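Drastton Handheld Gripper: Set-Up Guide
Section 5. Recording Examples at the Table

12 shares | 3 comments

This section covers recording with one handheld gripper at a curtained table. Finish the calibration in Section 4 before you start. If the gripper has been dropped or a finger has been changed, calibrate again.

5.1 Prepare the station

1. Hang the curtains behind the table and clip them along the top. Clip any side that moves when a person walks past.
2. Attach foam letters or other high-contrast shapes to the curtains. Plain black fabric gives the tracking software very little to follow.
3. Turn on the ceiling lights and leave them on for the whole session.
4. Wipe both square markers on the gripper with a dry cloth. Do not use alcohol on the printed faces.
5. Check that the finger pads are seated and that no screws stand proud of the body.

Note: Stations at Castden use the same letters on every table but in different places. Do not move them between recordings in one session.

5.2 Place the objects

1. Stand the main object near the middle of the table. Large or smooth objects need stickers on the face toward the operator. Use different shapes, and spread them out from top to bottom.
2. Put two or more unrelated items to the sides. Change them every 30 recordings.
3. Bring the gripper up to the object with the fingers open, one on each side of the base, and look at the live view.

The panel task should look like this at the check, with the foam block upright in front of the panel, the fingertips on either side of the base and letters in view on the curtains.

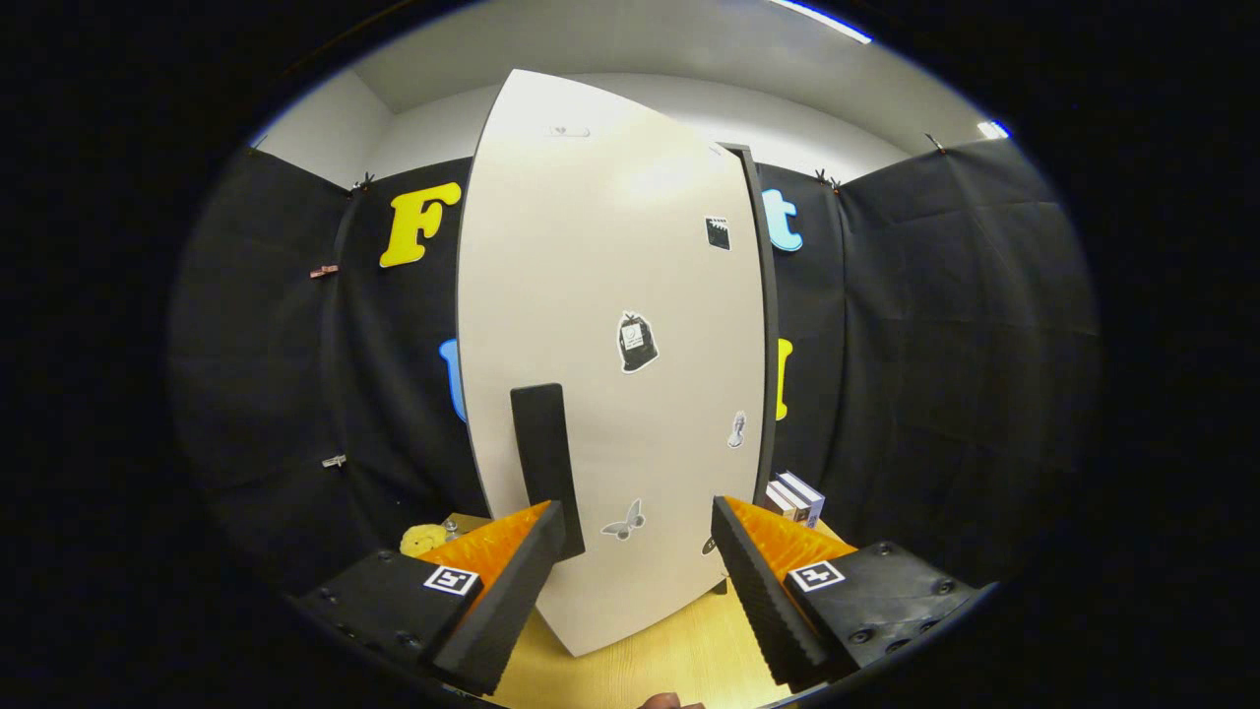 5.3 Record

1. Enter the task name and operator initials. The Farahani task sheet lists the accepted names.
2. Hold the gripper still and press Record. Wait for one beep.
3. Do the task once at normal working speed. Keep both markers in view.
4. Return to the start position, hold still and press Stop.
5. Reset the objects by hand before the next recording.

Caution: Keep the free hand away from the fingers while they are closing. The pads can pinch.

A single recording must not run longer than 90 seconds. If it does, the file is split and both halves are rejected at upload.

Failed attempts are kept. Mark them F on the sheet and go on to the next one. Delete a recording only if the wrong task name was entered.

5.4 If tracking is lost

Code 1606 means the software could not find enough fixed points. Check the lights first, then the clips. If the code comes back, move the table closer to the curtains and repeat the check in 5.2.

Questions about task sheets go to Glória Godinho at the Dratville office.

Revised 23 Jun 2022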